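Home > Workshop tips > Software

Tips for a two-arm table: the software side
Kimarberg workshop pages, June 2026

Most of our tips are for hands and kitchens. These ones are for readers who have two arms on a table and try to teach them to tidy small things, such as bottles and bags in a vanity box. I write only of the software. Screws and cables have their own page.

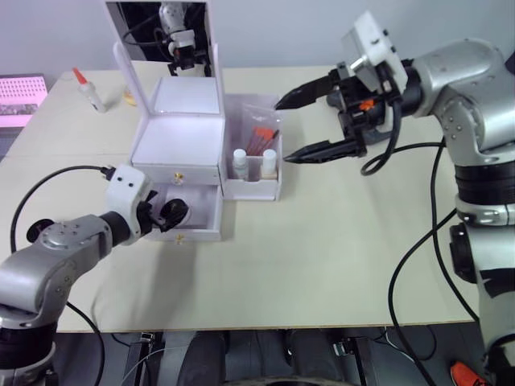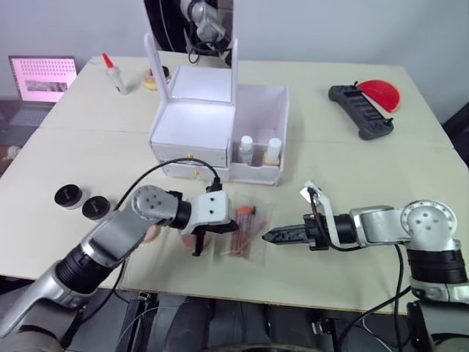
A white box with a mirror in the lid, and two arms at work.

Mask the mirror first. A depth camera believes a mirror is a window, and the planner then sees an arm far behind the wall and tries to avoid it. In Wivudis, our planning tool, I draw a flat polygon over the glass and mark it as solid. The polygon must be tied to the lid, so that it moves when the lid moves. I forgot this in March and lost two evenings.

Do not trust depth on clear plastic. The points come from whatever is inside the bag, or from the table under it. Let the color image find the outline of the bag, and take the height from the table plane. For the grasp, choose a place where the plastic is folded.

White on white is hard. A white drawer front on a white box has almost no edge at midday. Lower the exposure by one step and look for the knob instead. When the knob is found, the drawer is a fixed offset from it. Keep the offsets in one file with the name of the box, and do not write them inside the code.

Move along the rail. A drawer wants a straight line. If you let the planner choose freely, it may give a small curve, and the drawer sticks. Set the path as a straight line of 80 millimeters and limit the side force. Our limit is 4 newtons, which is low, but the box is light and slides easily on the table.

Give each arm its own zone, and one shared zone in the middle. Only one arm may hold the shared zone at a time. This is a simple lock, like the key of a bathroom. Release it also when a motion fails — otherwise the second arm waits forever and you search for the error in the wrong arm.

Check the clocks. The wrist cameras and the head camera should agree on the time. With a delay of 200 milliseconds the gripper closes beside the bottle, and it looks exactly like a bad calibration. Compare the time stamps before you calibrate anything again.

Name your recordings well. "Test_new_2" says nothing after one week. I use the box, the task and the version of the planner. There are 177 recordings in my folder for the Stimholm project, and I can still find the ones with the old lid mask.

Replay slowly before you change numbers. Take one failed run and look at the planned path and the measured path together. If they are the same, the fault is in perception. If they differ, look at the controller. Then change one value, save it with a note, and run again.

12 shares | 3 comments
Previous tip | Next tip | All tips | Contact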